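Alum Workplace Services
Tips for the Workroom

Working Alongside the Arms: Practical Tips for Bench Staff

The following advice has been gathered for staff at the Sesby site, where automated arms now share the small-sample benches with people. It replaces the single sheet issued in October. Supervisors are asked to read it with their teams and to keep a copy at each bench.

Before the shift

Clear the bench the evening before. Anything left near the front edge will be in the way when the arm is started, and the morning team should not have to guess whether it is needed.

Wipe the table with a damp cloth and a mild soap, then dry it. Avoid glossy polish. It leaves a shine that can confuse the sensors and a slippery surface that bothers everyone else.

Tie back long hair and remove lanyards. Sleeves should be close fitting or rolled above the elbow.

Check the cables by eye along their whole length. A cable that has slipped out of its clip goes back in the clip before the arm is switched on. Tape is not an acceptable repair.

Setting out the items

Place racks, cups and bowls toward the back of the table and leave a hand's width between them where the task allows. Staff who have worked a bench by hand for years tend to set things close to the body, and this habit takes a week or two to change.

Label on the side that faces the person, at eye level when seated. Use the waterproof labels from the Stimby cabinet. Ordinary paper labels curl after one wash.

Caps should be finger tight. A cap forced down by hand is hard for the next person to open and harder still for a gripper.

Colored practice liquids are made up in the side room. Two drops of food color in a jug of water will do. Rinse the jug at once, as the blue stains.

Sharing the work

The arms have taken over much of the repeated lifting and placing. Staff now spend more of the day preparing items, checking results and dealing with the odd tube that will not sit straight. Several have reported less soreness in the wrist and shoulder. Some have also said that the day feels longer when there is more watching in it, and supervisors should take this seriously.

Rotate the watching duty. Each person should do no more than 2 hours at a stretch, followed by a task that involves standing and moving about. Silviu Grecu keeps the rotation for the early shift and Octavian Iordache for the late shift. Swaps are permitted if both people agree and the sheet is updated.

Keep up hand skills. Every member of staff is to complete one full run by hand each month. Time for this is set aside in the shift plan and may not be used for cleaning or paperwork.

No post at the site has been removed as a result of the change. Questions about duties, grading or retraining should be put to the Manole office, extension 2310, and will be answered in writing within six working days.
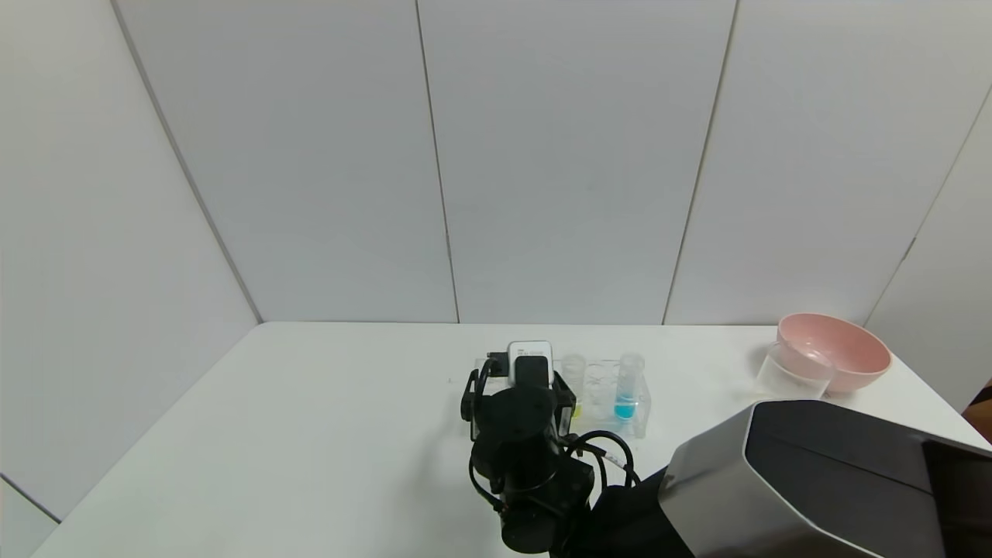
When something stops

Press the stop button first and look second. Do not reach in to save a tube that is about to fall. Glass and colored water are cheap.

Once the arm is still, write down what it was doing and the time. A short note in plain words is more useful than a code copied from the screen.

Spills are blotted from the outside in with a dry cloth, then wiped with clean water. Lift each item to wipe under it. Cloths used on the benches go in the lidded bin and are washed separately from kitchen towels.

Restart only when a second person has looked at the bench and agreed that it is clear.

End of the day

Return the arm to its rest position before switching off. Empty and rinse all tubes, and stand them upside down on the draining mat overnight. Bowls and cups may be washed together in warm water.

The late shift should finish with the arms by 6:00 and hand in the log by 7:00. Logs handed in after that time are entered the next morning.

Suggestions for this page may be left in the tray outside the Manole office.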